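Kevin Sheehan
12 September 2026

A few posts on the grape contracts around Stondstead, as I sell to two of the buyers and keep getting asked.

Hennessy Lane growers got their letters last week. Avell is cutting its contract tonnage by 30 percent from next harvest. Anyone under five acres gets no renewal at all.

The letter says growers can appeal until the end of February. By then most of us have already pruned and paid for it. 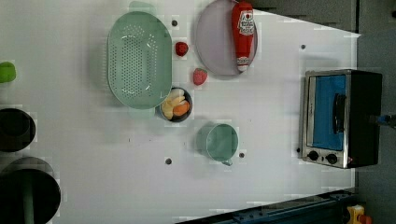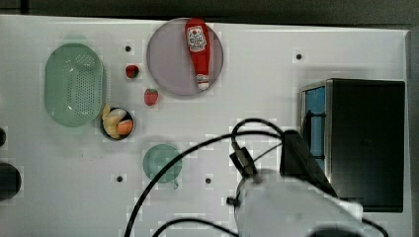
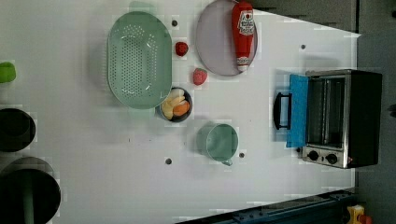 Woseck is still buying, but only whites, and only at spot price. I pulled my last white vines years ago – on Avell's advice.

Replanting isn't a quick fix. A new block takes years to give a real crop, and almost 1000 vines on my back slope are just now paying their way.

What I'd like is simple. Give notice before pruning, put it in the contract, and apply it to big and small growers alike.

If you got a letter, keep the envelope. The postmark matters for the appeal date.

41 shares · 3 comments

Dale P.
Ours came with no date on it. Called twice, no answer yet.

mossyrow
Does the cut apply to juice grapes too?

Ruthie K.
We signed with Woseck in spring. Price is low but they pay on time.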